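Sudix Silicone Phone Case
Product information
Supplied by Bratater
Page last revised: 2023-11-06

The Sudix case is a one-piece silicone cover for everyday use. It is sold to individual customers and, in larger quantities, to schools, offices and retail partners of Bratater. The case fits over the back and sides of the telephone and leaves the screen uncovered. Raised rims run along all sides, and the corners are rounded. The inner lining is soft and has a matte finish.

The range comprises 7 colours, among them pale lavender, and is offered in 2 finishes. Colours are subject to availability, and customers who require a single colour throughout an order are asked to state this when the order is placed.

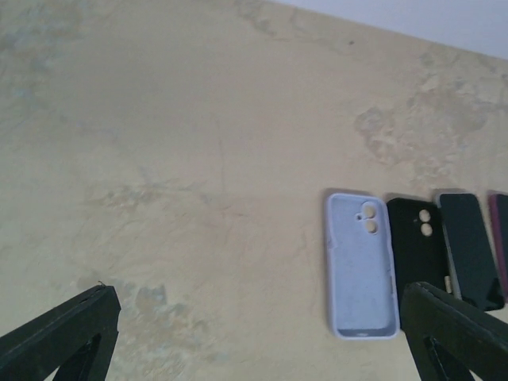
Can the case be washed?
Wash it by hand in warm water with a little mild soap, having first taken it off the telephone. Leave it to dry fully before it is fitted again. Bleach, spirit-based cleaners and scouring pads should not be used.

Fitting and removal

Place the camera end of the telephone into the case first, and check that the lenses sit squarely within their openings. Press the remaining corners into place one after the other. To remove the case, ease back one upper corner with the thumb and lift the telephone out. The case should not be pulled from the middle of a long side, as repeated stretching at that point will loosen the fit.

Before ordering, customers should check the full model name of their telephone against the Sudix fitting list. Models with similar names may differ in the placing of the camera, and a case made for one will not necessarily suit another. The list was extended in July and now covers 318 models.

Display and storage

Retail partners may show the cases side by side in a row, with the camera openings at the top. Cases held in stock should be kept flat, out of direct sunlight and away from printed paper, from which ink may pass to the lighter colours. Heavy goods should not be placed on top of them.
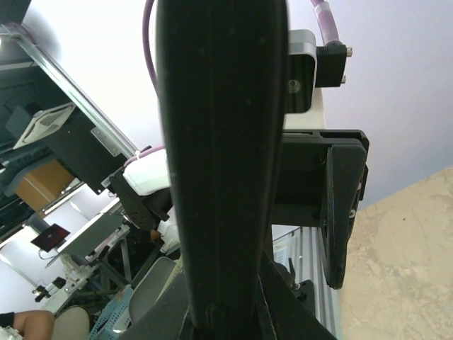
How are large orders delivered?
Orders of up to 2000 cases are sent in a single delivery from the Betancur warehouse, packed by colour and by model. Larger orders are divided, and the customer is told the delivery dates in writing.

Returns

Unused cases may be returned to Bratater in their original packing. Cases found to be faulty will be replaced with the same model and colour or, where that colour is no longer held, with another of the customer's choice. The order number must be given in all correspondence.

Related products: Kiltora screen cover; Kiltora wrist strap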